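### 4.2 Task Setup and Student Protocol

The basket task was assigned to the second project group of the Burkum robotics course. Each student team received the same arm and hand, a blue plastic shopping basket placed on the floor, and a set of artificial produce. Teams were required to write a reaching and grasping policy from wrist camera input alone; external cameras were not permitted until the final report. Demonstrations were recorded by teleoperation in March, 643 in total, and each was trimmed by the team that recorded it. The contents of the basket were rearranged between demonstrations. Peppers of more than one color were kept in the set so that color alone would not identify an item by name.

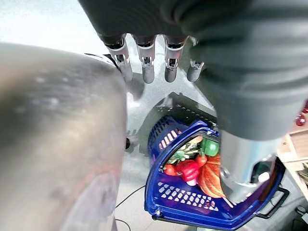 Why was the hand camera not replaced with a fixed overhead view?

The overhead view loses the contact region as soon as the hand enters the basket, and the course required a policy that could be moved between stations without recalibrating an external mount.

Trials were scored by a student from another team. A trial was counted as complete when the requested item cleared the rim and stayed in the grasp until the arm stopped. The limit was 60 seconds per trial, with 40 trials per team. Trials interrupted by the safety stop were repeated once and then scored as failures. Labels followed the Pillham scheme, with one change: partial lifts were given their own class.

**Figure 4.** Open hand over the basket, with grapes, a pumpkin and peppers among the contents.
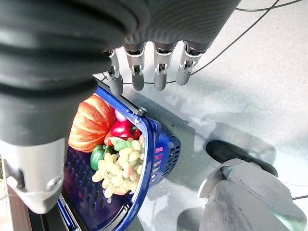

Vitória Magalhães, teaching assistant and corresponding author for Section 4

The grapes in Figure 4 were the most difficult item for every team. The bunch is made up of many small berries and has no single surface that suits a four-finger closure. Two teams segmented the bunch as one object and aimed at its centroid, which placed the fingertips on whichever neighboring item was highest. The Bouzid team instead selected the point of greatest local height and closed at reduced speed. This gave fewer dropped lifts but more timeouts.

Shadows from the hand were a second source of error. The depth estimate near the rim degraded when the fingers shaded it, and the policies trained without lighting changes tended to stop short. Khurana and Honkanen added random brightness changes to their training images and saw the early stops decrease. The effect on final grasp success was small and is discussed in Section 5.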